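Wai-kit Tam
July 31, 2022

Read the Coltmont proxy over the weekend. The coverage I've seen treats the reverse split as the story. The split is one page. The note amendment takes up most of the document and is the part holders should read before they vote. Thread.

Background for anyone new to the name. Coltmont builds electric delivery vans on a bought-in chassis. It went public in March of last year by merging with Murnine Acquisition, a blank check company. Gusine Capital sponsored Murnine and still holds founder shares.

There are 640 million common shares outstanding. One class, one vote each. Warrants from the Murnine deal are on top of that and are well out of the money, so I leave them aside until further down.

Proposal one is a reverse split at a fixed ratio of one for five. Fixed matters. Many companies ask for a range and let the board pick later. Coltmont did not, so you can do the math before you vote.

After the split there are 128 million shares. If you hold 1000 today you will hold 200. Your percentage of the company is the same before and after, apart from fractions.

Fractions are paid in cash, based on the closing price on the last trading day before the split takes effect. No rounding up. Check this if your broker reports positions late, because the cash usually shows up after the new share count does.

Now the part people skip. The number of authorized shares does not go down with the split. It stays where the charter has it. So the gap between issued and authorized gets much wider, and the board can issue into that gap without coming back to holders for most purposes.

Listing rules still require a vote for some large issuances priced below market. That is a limit. It does not cover everything, and an offering open to the public is generally handled differently from a private placement.

Proposal two is the note amendment. Gusine holds convertible notes. As written today they can't be converted until next year. The amendment removes that date and sets a new conversion price.

Under the amendment, up to $65 million of principal can be converted at $5.00 a share, stated on a post-split basis. That equals $1.00 on the current share count.

Full conversion at that price is 13 million new shares. Against 128 million, that takes the total to 141 million. A holder who owns 1 percent after the split owns a little over 0.9 percent after conversion.

I don't consider that dilution severe for a company with this cash position. My issue is with the reset clause, which sits in an annex and gets a single sentence in the summary.
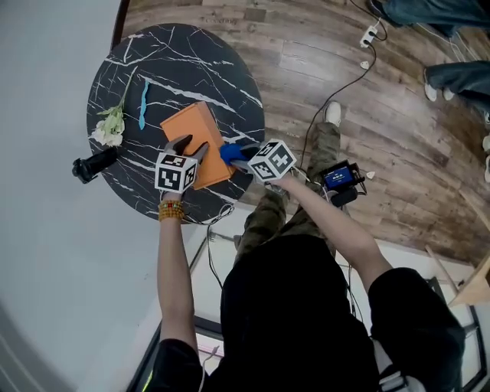 Working on an orange box at the marble table.

The reset works like this. If Coltmont sells common stock below the conversion price while the notes are outstanding, the conversion price drops to the new sale price. Full ratchet. It is not a weighted average.

The difference is large. With a weighted average, a small sale at a low price moves the conversion price slightly. With a full ratchet, the size of the sale is irrelevant. One small sale resets the price on the whole principal.

Example. Coltmont sells a small block at $2.50 post-split. The conversion price goes from $5.00 to $2.50. Shares on full conversion go from 13 million to 26 million.

There is a floor. It is defined as a fraction of the closing price on the date of the meeting, so it can't be calculated yet. You are being asked to approve a formula with one input missing.

Exempt issuances are listed in the same annex: employee awards under existing plans, shares issued on exercise of the existing warrants, and shares issued to suppliers under "strategic arrangements." The last term is not defined in the annex. I looked for a definition elsewhere and found none.

That cuts both ways. A loose exemption protects common holders from a reset when the company pays a supplier in stock. It also allows stock to go to suppliers at a low price with no consequence under the notes.

Who votes. Gusine can vote its founder shares on proposal one. On proposal two the proxy says the matter needs a majority of votes cast "excluding shares held by the noteholder." Good. It does not say "and its affiliates."

Tuva Bakke raised this with me first and I think she's right. Some founder shares were moved last year to a partnership managed by the same people. Whether that block is excluded depends on who counts as the noteholder. The proxy names one entity.

I wrote to investor relations and asked. The answer from Chaimae Tazi's office was that the company "refers holders to the definitive proxy statement." That is the document I was asking about. I've asked again with the page reference.

The proposals are conditional in one direction only. If the split fails, the amendment does not take effect. If the amendment fails, the split can still go ahead. You can vote yes on the first and no on the second without blocking the first.

The company's argument for the amendment is interest cost. Converted notes stop paying cash interest. Correct. But the holder chooses when to convert, and a holder with a ratchet has a reason to wait. The savings aren't scheduled and the proxy doesn't claim they are.

What the company gets in return, going by the text: a waiver of the minimum cash covenant for two quarters, and release of the lien on the tooling. The paint line and the receivables stay pledged.

The covenant waiver is probably the real purpose. The last quarterly report had cash closer to the minimum than I would like, and vans sitting in finished inventory waiting for charging modules from Bae. Inventory doesn't count toward the covenant. Cash does.

If the waiver is the point, it could have been bought with a fee or a modest price cut on the conversion. The board section says alternatives were "considered." It does not list them. Szu-yu Kong, the independent director who led the review, signed the letter, but there is no fairness opinion attached.

Absence of an opinion isn't a violation of anything. They are often not worth much. I would still have liked to see how someone valued the ratchet.

Warrants, as promised. The exercise price is multiplied by five and the number of shares per warrant is divided by five. Total exercise cost for a given position doesn't change. You will need five warrants to get one whole share. Odd lots of warrants below five become awkward to exercise.

Listed options adjust under the clearing house's own notice, not under the proxy. Wait for the notice. Don't assume the contract multiplier from the ratio. Adjusted contracts also tend to trade wide, so closing before the effective date may be cheaper if you were going to close anyway.

Short sellers: borrowed share counts adjust the same way. Nothing special. Recalls around record date are possible if lenders want to vote.

Record date note. If your shares are in a margin account they may be lent out, and lent shares don't carry your vote. Moving them to cash before the record date fixes that. For this meeting the date has passed, so it's one for next time.

Several replies on an earlier thread asked whether the split "fixes" the listing problem. It raises the quoted price mechanically. The exchange looks at the closing bid over a run of trading days. If the stock falls after the split, the problem comes back, and repeat splits get less patience.

Liu asked about tax. Yao-tsung, in general the split itself isn't a taxable event for US holders and your total basis is spread over fewer shares. Cash for the fraction is treated as a sale. Ask someone who does this for a living if your position has mixed lots.

What I plan to do with my own shares: yes on the split, no on the amendment. If the ratchet were a weighted average and the affiliate wording were fixed, I would vote yes on both.

I hold a small long position, no warrants, no options. No position in the notes. I have not been paid by anyone connected to Coltmont or Gusine.

Page references for those following along: the split is in the first proposal, the reset is in section four of annex B, the exempt issuances are in the definitions at the back of the same annex. The vote exclusion is in the question section near the front, and again in slightly different words under proposal two.

I'll add a post if investor relations answers the affiliate question.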